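Members' Forum > Events and Visits > Open day at the Flonura household robotics program

Posted by wattlebird_88, 9 October 2018

Members who registered for the Flonura open day have asked for a written account, and the following is offered in that spirit. The visit was arranged through the Clendar group and ran for the whole of the afternoon. There were 35 places and all were taken.

The program is concerned with household tasks, principally the handling of clothing and bedding. Visitors were received in the front hall, given a short talk on safety and then taken through in two parties. The organisers asked that questions be held until the end of each session, a request that was not uniformly observed.

I would be interested in the views of others who attended, particularly those in the second party.

Reply by Tallow_Creek

Thank you for the account. I was in the second party and wish to register one reservation. The invitation referred to a demonstration of robots. A good part of what we were shown was people working with grippers held in the hand. I do not say it was without interest, but the wording of the invitation should have been clearer.

Reply by wattlebird_88

The point about the wording is fair and I will pass it on to Clendar. I would note, however, that the printed program for Room 2 did say "hand-held tools, bedding and garments". It was available at the door.

Reply by northshore.m

I must side with Tallow_Creek as to the invitation, though I came away with a better opinion of the afternoon. Anyone who has tried to program an arm to pick up a jumper will know that cloth is a great nuisance. It has no fixed shape, and the edge one wants is generally underneath. My own attempts with a Dursun kit ended in November of last year and have not been resumed.

Could someone confirm whether the Prukska session went ahead? Our party was told it had been moved to Room 601 and we ran out of time to find it.

Reply by Tallow_Creek

It went ahead. It was a slide presentation on maintenance schedules, and the room was very warm.

Reply by wattlebird_88

For those who could not attend, I attach a view of the bedroom work. A gray fleece garment lay in folds beside a patchwork cover, with black fabric gathered across the foot of the bed, and the grippers were brought in over the top.
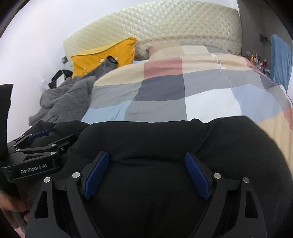

Reply by quillfeather

My objection is to the pace of these events. Twenty minutes in each room is not enough to form a judgment on anything, and I would sooner have seen one task from start to finish than four in passing. The staff were courteous and plainly knew their subject – that much I will grant without hesitation.

Reply by northshore.m

I would support fewer rooms and longer sessions. It would also assist if the question period were not combined with the tea.

Reply by wattlebird_88

Both suggestions have been noted and will be forwarded with the remark concerning the invitation. Members wishing to add to them are asked to do so in this thread by Friday. Parking receipts should be sent to Clendar directly and not to me.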